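Plilton Takes Two Points and Leaves Me With a Headache

Well, I said last week I'd be happy with a split on this road trip, and a split is what we got, so I have no business complaining. I'm going to complain a little anyway.

Friday in Clisness was the good one. Plilton came out skating like the bus had dropped them off five minutes before puck drop (it pretty much had, there was ice on the county road all the way up) and still went into the first intermission ahead by a goal. The fourth line got it! A dump-in, a lazy bounce off the end boards, and a backhander that I'm sure the goalie would like another look at. After that we sat back more than I like, but the penalty kill was perfect and the empty-netter came with 11 seconds left. I yelled loud enough to scare the dog.

Saturday in Trenwood, oh boy. Same lineup, same goalie, and it was over by the middle of the second period. I lost count of how many times we tried to carry the puck through three guys at the blue line. Just chip it in! The Trenwood defense is big and slow to turn, and every time we did get it behind them we had a chance. We did it maybe five times all night. The final was 6–2 and both of ours came on the power play, so at five-on-five it was even uglier than it looks.

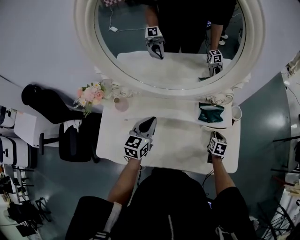
Photo: Plilton Hockey Newsletter

A few odds and ends before I run out of room. The Konstantinidis Cup draw came out this week, and we've got Clisness again in the opening round, with the first game at home in April. I like the matchup, though their top line worries me on the bigger ice sheet. Their building holds 3,526 and it gets loud when it's full. Ours seats 800 and gets loud when the popcorn machine works.

Tickets for the home game go to season holders first, and there are 658 of you on the list, so if you want an extra seat for a cousin, call the box office early. Single seats in the corner sections go on sale after that. Please don't email me about it, I can't get you in either!

On the injury front, our second-pair left defenseman skated on his own Monday and Tuesday. The coaches are calling him day to day, which could mean anything. I'd hold him out one more weekend. We need him in the spring a lot more than we need him against a last-place team.

Next game is Saturday at home, seven o'clock. Wear the green.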